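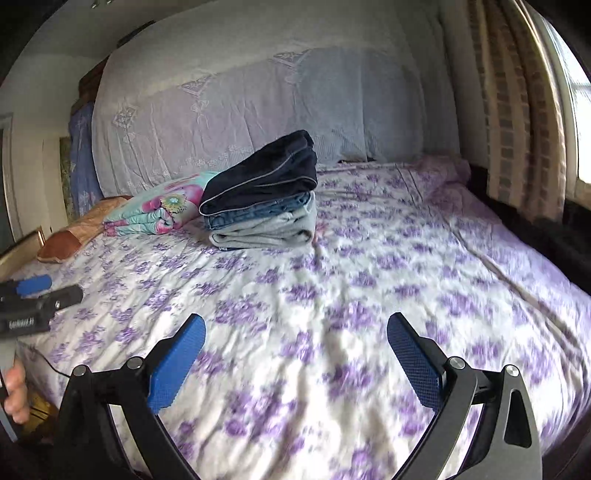
Ticket 1566
Subject: Fitted sheet comes off the corners, cover slides down from headboard
Product: Sirnen bed set, large (bottom sheet, lace coverlet)
Opened: October 2025
Status: Closed

Customer message

I bought the Sirnen set from your Girkero shop in August. The floral sheet, white with the purple and lilac flowers, will not stay on the mattress. The two corners at the foot come up during the night and by morning the sheet is bunched in the middle. The lace coverlet is a separate problem. I keep it draped at the headboard end during the day and it slides down onto the bed whenever I put anything near it.

I use the bed for folding laundry, so there are usually jeans and tops stacked up by the headboard. I don't know if that matters. The sheet has been washed 6 times. I followed the label except for the dryer, which I ran on the normal setting.

I would like to know if the sheet is the wrong size or if it is faulty. I still have the box but not the plastic sleeve.

Support reply 1

Thank you for the details. Before we decide on an exchange, please check the following and write back with what you find.

Measure the mattress height with the sheet off. Measure from the bottom seam to the top seam, at the side. If there is a pad or topper on the bed, measure it together with the mattress.

Look at the sewn-in tag on the sheet. It is in one of the foot corners. Tell us the size printed on it and the care symbols you can still read.

Turn one corner inside out and pull the elastic. It should go back on its own. If it stays stretched or you can hear the thread crack, tell us.

For the coverlet, tell us if the headboard is padded or wood, and how far down the back of it the fabric hangs.

Customer reply

Mattress and topper together are 12 inches. I had forgotten about the topper, it went on after the sheet was bought.

Tag says large, deep corner 10 inches. Care symbols are warm wash, low tumble dry, medium iron.

Elastic goes back on three corners. On the fourth it goes back slowly and looks wavy. No cracking sound.

The headboard is dark wood, polished. The coverlet hangs behind it by the width of my hand, maybe less. The embroidered diamonds are along the top edge and I wanted those to show, so I have not pushed it any further back.

Support reply 2

The sheet is the correct size for the bed but too shallow for the mattress with the topper on it. A 10 inch corner will go over 12 inches if you pull hard, but there is nothing left to tuck under and it will work loose. The wavy elastic on the fourth corner is most likely heat from the normal dryer setting. We do not count that as a fault.

Please try this first:

1. Take the topper off and put the sheet on the bare mattress. Start with the weak corner at the head end, against the wall, then the corner diagonally across from it.
2. Sleep on it for a few nights with no topper.
3. If it stays on, put the topper back over the sheet and use a flat sheet over the topper.

For the coverlet, polished wood does not hold lace. Let more of it down behind the headboard, at least a forearm's length. The diamond border will be lower on the back, so if you want it to show, turn the coverlet end for end and have the border come forward over the pillows. A strip of rubber shelf liner laid over the top of the headboard will also hold it. Cut it narrower than the wood so it does not show through.

Stacks of clothes will pull a loose cover down if they are sitting on its edge. Fold the edge back first, or make the stack farther down the bed. Jeans are the worst for this.

Customer reply

Tried the sheet without the topper for 6 nights. Stayed on at all four corners. I don't want to sleep without the topper for good though, and I don't have a flat sheet in that pattern.

Shelf liner worked. I used a leftover piece from the kitchen. The coverlet stays where it is now, including when I had two loads of wash folded on the bed. I did not turn it around.

Do you sell the same flowers with a deeper corner? If so I would pay the difference.

Support reply 3

The lilac pattern is made in a deep corner version, 15 inches. The Girkero shop does not carry it but the Correa warehouse does. We can send it at your cost less a goodwill discount, and you keep the sheet you have. It can go on the bed when the topper is being aired.

Order reference for the deep corner sheet is 245. Use the low dryer setting and take it out while the corners are slightly damp. Do not hang it by the elastic.

Customer reply

Ordered. It came today by Braltico and it is on the bed with the topper under it. There is enough to tuck in on both sides. The white is a little brighter than my old one but that is probably the washing.

The new one has the tag in a head corner and not at the foot. I had it on backward the first time.

Support note, internal

Resolved by deep corner sheet. No fault recorded on original. Help page for the Sirnen set says the tag is in a foot corner. That is wrong for the deep corner version, page to be corrected. Add a line about measuring with the topper on.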